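February, 7:40 in the evening

Put off clearing the table again. I had up to 12 minutes before Finbarr rang and I spent nine of them deciding whether ketchup counts as putting away or as dinner.

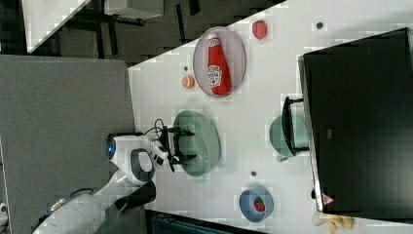 The ketchup has a plate now, all to itself, and is lying down on it like a guest who ate too much. I suppose I could stand it up. I could also answer my mail. The blue bowl is doing a little better — one small red thing in the middle, very grand, the way restaurants serve you a single scallop and then a bill for $39.

The green dish I still like. Joaquim says it's the color of a dentist's waiting room, but Joaquim eats over the sink, so his vote is worth what it's worth. The white tabletop I like less. Every dot shows on it. I rubbed at one with my thumb for a while after lunch and then went and found something else to be bad at.

Finbarr wanted to know if I'm coming Saturday-ish, "or whenever people do things." Said yes. Said I'd bring a salad. We own nothing that goes in a salad.

Must buy lettuce, and dishwasher salt.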